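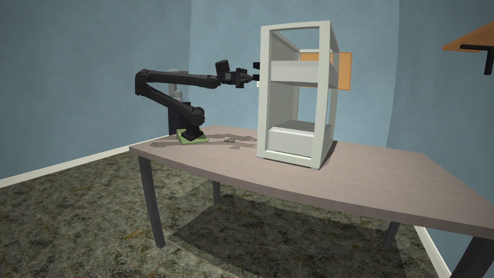

### 4.2. Drenaje y riego de la superficie sintética

El campo de Tisell nos dio la mejor sorpresa de todo el estudio. Bajo la alfombra de hockey, la capa elástica descansa sobre una base de asfalto poroso, y el agua de cada riego atraviesa el conjunto y llega a los colectores perimetrales sin formar láminas en las áreas. ¡Un comportamiento magnífico para un terreno que se asienta sobre relleno arcilloso! El ciclo completo consume 4,000 litros y dura 9 minutos, con 2 depósitos conectados en paralelo; en julio lo repetimos a primera hora de la mañana, con el viento en calma. 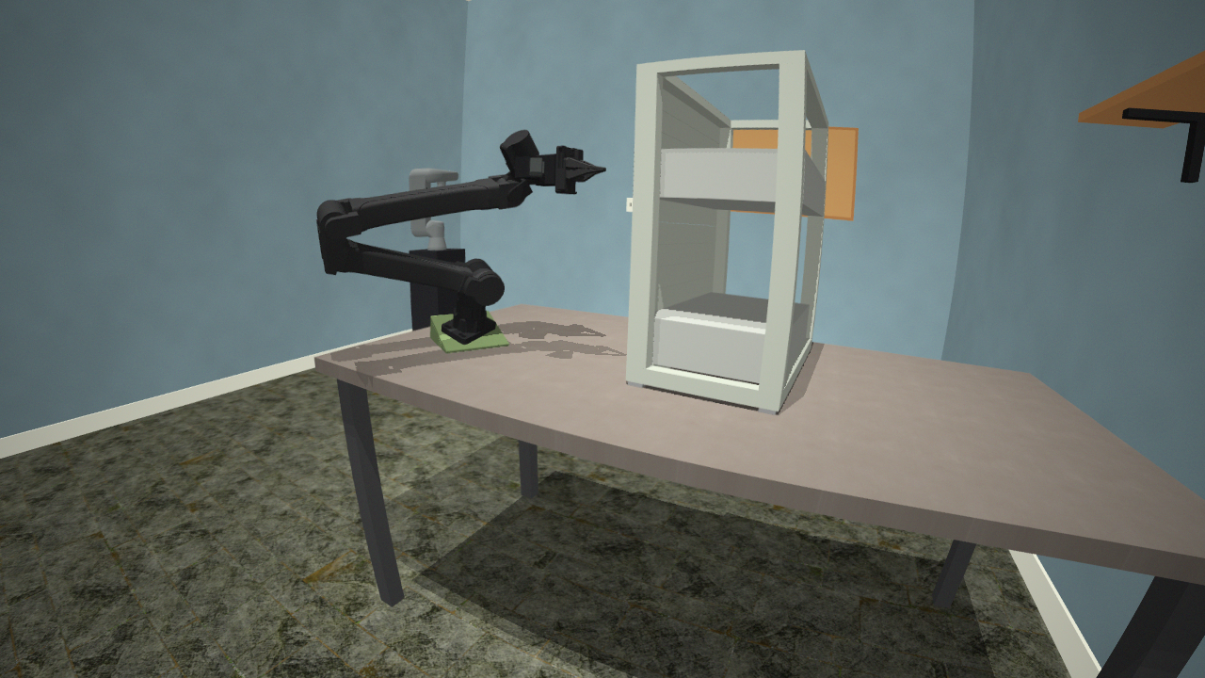

El reparto del agua junto a las bandas depende sobre todo de la posición de las boquillas. En el prototipo Drerard, cada boquilla va al extremo de un soporte de dos tramos que se pliega hacia la valla y deja libre la zona de juego. La postura plegada recuerda a la del brazo articulado negro de la figura 2, cuyos eslabones dibujan una V acostada: el primero retrocede hasta el codo y el segundo vuelve hacia delante. Con esa geometría —propuesta por Zsolt Szénási para el campo de Szalai— la boquilla queda casi a plomo sobre la base, y el momento en el anclaje se reduce de forma notable. El canal prefabricado Tronineck recoge después el goteo residual, que en Tisell vertía sobre la acera de los banquillos.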